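Flundby Transit Grumbles: a data card

Reader-submitted complaints about buses, trams and the people on them
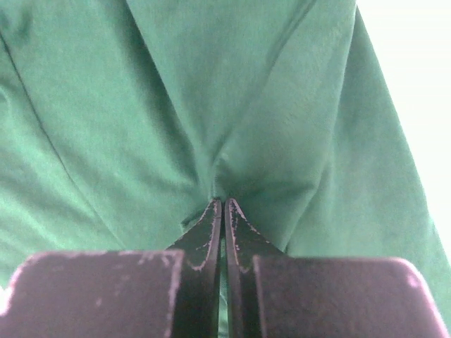
Green cloth, gathered into folds.

Overview

Flundby Transit Grumbles is a collection of 2000 short messages sent by passengers to the tip line of the Plornitska evening paper. Each one reports something that happened on a bus, a tram or a platform and that the sender felt strongly should not have. The messages were gathered and labeled by Khanyisile Kekana, who used to answer that tip line and now has opinions about wheeled luggage.

The collection was put together to help small newsrooms sort incoming tips. It has since been used mostly to settle arguments about whether people complain more about feet on seats or loud phone calls. (Feet. By a lot.)

What is in it

One text file per year, one message per line, with fields separated by tabs. The fields are:

id - a running number, with gaps where messages were withdrawn
text - the message, with personal details removed
mode - bus, tram, platform or unclear
topic - one of 13 labels, listed below
tone - calm, annoyed or capitals
followup - yes if the paper ran a story, otherwise no

Photos and videos attached to the original messages are not included. Most of them showed the back of somebody's head, and the heads had not agreed to it.

Topic labels

feet on seats
noise
food, hot
food, cold
luggage
scooters and bicycles
strollers
pets
doors and boarding
lateness
heating and air
driver conduct
other

Hot and cold food were one label in the first version. The annotators asked for a split after a long week in March, and reading the messages side by side I saw their point. A sandwich gets one sentence. Fried fish gets three paragraphs and a demand for legislation.

"Other" covers lost hats, religious pamphlets, a man practicing the trumpet mouthpiece without the trumpet, and a long series of messages from one sender about the font on the timetable. The font messages were kept. They are well argued.

How the messages were labeled

Three annotators read every message independently. Where two agreed, their label was used. Where all three disagreed, Khanyisile picked one after lunch. The tiebreaks are marked with an asterisk after the topic label, so remember to strip it before counting anything.

The tone label "capitals" is assigned when more than half the letters in a message are uppercase. It was meant as a joke in the draft guidelines and then proved to be the only tone label the annotators never argued over.

Cleaning

Names, phone numbers, license plates and seat reservations were replaced with a tag in square brackets. Route numbers were left in. Senders often describe a stranger in great detail, down to the shoes, so descriptions of clothing and physical appearance were shortened to "a passenger" wherever the message still made sense without them. In roughly 800 messages it did not, and those carry a longer replacement written by hand. If a message suddenly sounds more polite halfway through, you have found one.

Spelling was not corrected. There are many ways to spell "inconsiderate" and this collection has a good number of them.

Known problems

Messages were sent by people who read an evening paper and were angry enough to type. Quiet journeys are not represented at all. Please don't use the collection to work out how bad the buses are.

The Tavares line is overrepresented. It runs past the newspaper office and a large part of its ridership works there.

Some incidents appear several times, told by different people who were on the same tram. The accounts do not always match. In one case the dog is a cat. Duplicates were left in, and anyone who wants to link them is welcome to try.

The followup field says only that a story ran. It says nothing about whether the complaint was true, and a few were later disputed by the passenger in question - at length, and also in capitals.

Loading

The files are UTF-8 with Unix line endings. A small reader script called Grallis is included in the tools folder. It skips withdrawn ids and strips the asterisks. It does not handle quotation marks inside messages very well, so check the line count afterward.

Removal requests

If you think you wrote one of these messages and want it gone, send the id. If you think you are the person one of them is about, the same address works, and you do not have to say which one.

Version notes

Current release, 10 June 2019: split the food label, removed messages sent twice by the same person within a minute, fixed a bug that labeled every ferry as a bus. Ferries are now "unclear."

Earlier release: first public version. Had an extra column called "mood of annotator," now dropped at the annotators' request.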